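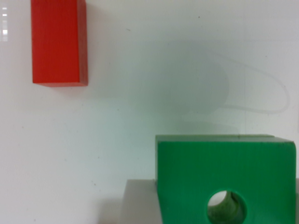 How do I book a table in the shared workroom? Tables are booked by the half day through Parkutix, using the number on your member card. Mornings start at 8:30 and afternoons at 1. The tables are white and smooth, and dust shows up on them as tiny dark specks, so please wipe yours down before you start as well as when you leave. Cloths are in the drawer by the sink.

What does it cost?
Members pay 10 dollars per half day. A yearly membership is 159 dollars, or 306 for two people at the same address. You can pay by card at the desk or online.

Can I leave a project overnight?
Yes, on the shelves in room 910. Write your name and the date on a slip and put it under the piece. Items left longer than a week go to the front desk.

What about glue and paint?
Water-based glue is fine on any table. Spray paint and solvents are not allowed indoors – the ventilation isn't built for them. Use a cutting mat for any knife work. Mats can be borrowed from the desk.

Are the tables good for fine work?
For most people, yes. The tops are glossy and the ceiling lights can reflect in them, so you may want a mat or a sheet of dark paper under small parts. 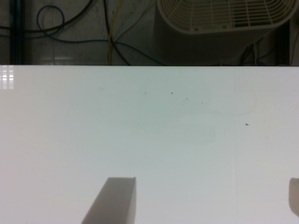
Naveed Satti wrote to ask whether two people can share one booking, and said the old sign-up sheet used to allow it. They still can. Add the second name in the notes box when you book. If the second person is not a member, there is a guest fee of 5 dollars, paid at the desk.

How do I cancel?
Cancel in Parkutix by 6 p.m. the day before. After that the fee is not returned, but you can give your slot to another member.

Is the room ever closed?
It is closed every Tuesday morning for cleaning and for one week in March.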